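How Does a Battery Keep Electricity Inside?

A page for curious readers, by Tudor Pop

Take a flashlight in your hand and press the button. The light comes on, but there is no wire going to the wall. So where does the electricity come from? You know the answer already: from the battery. But what is inside the battery, and why does it get empty?

I will try to explain it slowly, because when I was a child I had the wrong idea for many years. I thought a battery was a small bottle with electricity in it, the way a juice bottle has juice in it.

Tiny things that like to move

Everything around you is made of very small pieces called atoms. Your shoes, your bread and your nose are all made of atoms. Each atom has even smaller pieces in it, and some of these are called electrons. When a great many electrons move along a wire in the same direction, we call this an electric current.

A battery has two ends. One is marked with a plus (+) and the other with a minus (–). At the minus end there are too many electrons, and at the plus end there are not enough. The electrons want to go from the crowded end to the other one. Inside the battery there is a kind of wall which they cannot cross. They must take the long road outside, through the wire and through the lamp. When they pass through the lamp, it shines.

If you switch the lamp off, the road is broken. The electrons stop and wait.

Why does it get empty?

The materials inside the battery change a little all the time while you use it. This change is what pushes the electrons out. After some time the materials have changed as much as they can, and there is no more push. We say the battery is empty, or dead. It weighs almost the same as before! The electrons did not disappear. They only have no more reason to walk.

Batteries that can be filled again

In a simple battery the change goes one way. In a rechargeable battery, like the one in a phone or a tablet, we can turn it back. The charger pushes electrons in the opposite direction and the materials return almost to how they were. Then the battery can work again.

I write "almost" because each time a very small part does not come back. This is why an old phone gets tired sooner than a new one. It is not your fault, every battery becomes old.

What does mAh mean?

Look at a power bank and you can find a number with the letters mAh after it. It tells us how much charge the battery can hold. A bigger number means it can work longer in the same gadget.

Naledi Sibiya, who is in fourth grade in Witstead, sent me a question: "My brother has a power bank with 3000 on it and mine has 2000. Is his faster?" No, Naledi, his is not faster. It only holds more. Think of two buckets. The bigger bucket has more water, but this does not tell you how fast the water comes out.

A small sum for you: a night lamp uses 60 mAh in one hour. How many hours can it work with a battery of 3000 mAh? Divide 3000 by 60 and you will get 50 hours. In real life it is a bit less, because some energy always becomes heat.

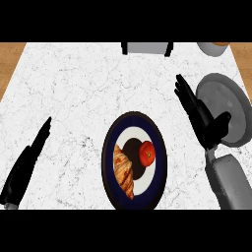 A plate on a marble countertop.

How to be kind to a battery

Batteries do not like to be very hot. Never leave a tablet on a sunny window or under your pillow when it is charging. They also do not like to be completely empty for many weeks. If you put a toy away for the whole summer, ask an adult to charge it to the middle first.

Many phones let you see the charge as a number. You do not need to wait for 100 every time. If it says 70, you can unplug it and go to play.

Be careful!

Never open a battery, and never put one in your mouth. The small round ones that look like buttons are the most dangerous. If someone swallows one, tell an adult immediately — this is an emergency, also when the person feels fine. If a battery is swollen like a little pillow, do not touch it and call an adult.

Old batteries do not go in the kitchen trash. Many shops and libraries have a special box for them. The metals inside can be taken out and used for new things.

Words to remember

Electron: a very tiny piece of an atom.
Current: many electrons moving in the same direction.
Rechargeable: can be filled again with a charger.
mAh: milliampere-hour, it says how much charge a battery holds.

Next month: why does a magnet stick to the fridge but not to a spoon made of wood?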